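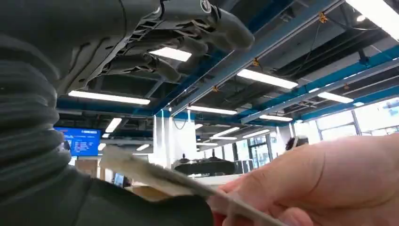
Re: [plandel-walkers] Creek track in January?

December 20, 2021

> Has anyone been up the Plandel Creek track since the rain? We're bringing
> my in-laws in January and they're steady on their feet but not fast. I'm
> wondering whether to do the full loop or just go in to the falls and back.
> Also, is the bottom gate still the best place to park?

Do the full loop! I went round it last week and I haven't enjoyed a walk so much in ages. The creek is up, the tree ferns have all put out new fronds, and there were lyrebird scratchings the whole way along the gully (heard one too, doing a very decent whipbird, though I never laid eyes on it).

The track itself is in good nick. There are 2 trees down past the second footbridge, one you step over and one you duck under, and your in-laws should manage both. The muddy stretch is the flat bit before the falls, so boots and not runners. After that you've got the 272 steps up to the lookout, which sounds awful, but there's a bench at each bend and plenty of shade until the very top – take them slowly and have your morning tea up there. On a clear day you can see right across to Sundaram and the grey-green hills behind it.

Parking: the bottom gate is fine before nine. Later than that I'd go round to the Torkevico Road end, where there's more room and a proper toilet. It does mean walking the loop backwards, so you go down the steps instead of up. My knees vote against that, but some people swear by it.

Allow 3 hours with stops. Longer if anybody in the family likes fungi, as the big log below the lookout is covered in little orange ones and I lost a good twenty minutes to it.

Oh, and fill your bottles at home, the tap at the picnic ground is still off. The bakery in Fovum is open through the holidays and the apricot slice is back!

Would love to hear how you go. If you do spot that lyrebird, please post it to the list.

--
To leave plandel-walkers, send a blank message with "unsubscribe" in the subject line.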